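3.2 Containers and the table surface

The choice of container turned out to matter more to our respondents than the choice of bread. In the first round of home visits, in Clernimberg, people were asked to show where rolls were kept between breakfast and the evening meal and what they were served from. Answers fell into two groups. Most households kept bread in a closed bin or drawer and moved it to a second container for the table. A smaller group left it in the serving container all day, usually under a cloth. Baumgart's earlier work on shared meals treats the second practice as a survival from larger households. Our interviews give only weak support for that reading, as several people living alone did the same thing.

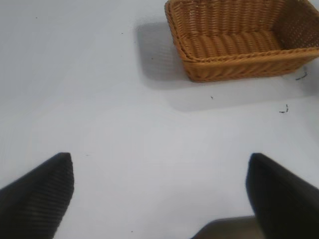
Respondents who used a separate serving container were asked why they had picked it. Price was seldom mentioned. The most common remarks had to do with crumbs, with noise on the table, and with whether the container could be passed by one hand. Woven baskets came up often in this part of the interviews, and opinion on them was divided. In a basket with a ribbed floor, like the wicker one used here, the bread rests on the raised ribs and crumbs collect between them. Some respondents counted this in favor of the basket, on the grounds that the crumbs stayed off the table. Others disliked it for the same reason and lined the basket with a napkin. A respondent who had worked at the Sengar bakery said that she turned hers over the sink every evening and gave it no further thought.

The table under the basket also played a part. People with a pale, smooth top tended to mention crumbs first and were more likely to wipe the surface between courses. People with a tablecloth mentioned them late or not at all. We did not set out to record table color in the first round and added it to the visit sheet only in December, so the comparison rests on the later visits.

Size was judged by eye. When shown a basket and asked whether it would do for their own table, respondents looked first at the opening and then at the depth. A basket that is wider than it is deep was described as easy to reach into, and flared sides were said to make the rolls at the edge easier to pick up. The thick rim was mentioned mainly by older respondents, who used it as a handle when passing bread. Tall or narrow containers were accepted for sliced bread and breadsticks but were generally refused for rolls.

Rolls with a ridged or coiled shape were treated differently from plain ones. Respondents placed them in the basket one at a time, and a few arranged them so that they did not lie on top of one another. Plain rolls were more often tipped in from the bag. Both kinds were lifted out by hand; tongs were owned by nine of the households visited but were kept for guests.

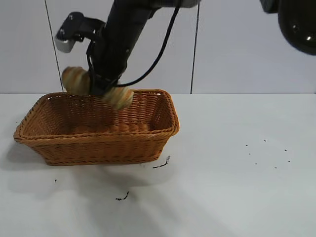

Household Table Studies, Vol. 13, p. 90

Figure 3. A ridged roll at the back rim of the woven basket.

The point of entry follows from this. Seated respondents reached over the near rim. Those who filled the basket while standing at the counter were more varied, and many brought the roll in over one of the far sides (Figure 3 shows a roll at the back rim), particularly when the near part was already full. This has some bearing on how evenly a basket is filled. In the Flodier visits the rolls ended up against one side in most cases, and the person filling the basket then shook it level before carrying it to the table. In the Badura visits, where the kitchen and the table were usually in the same room, the basket stayed where it was and the rolls were moved by hand.

Baumgart (personal communication) has suggested that leveling is done for the sake of appearance. Our respondents gave a more practical account. A basket filled to one side tips when it is passed, and the person at the end of the table gets a roll in the lap. We return to passing in Section 4.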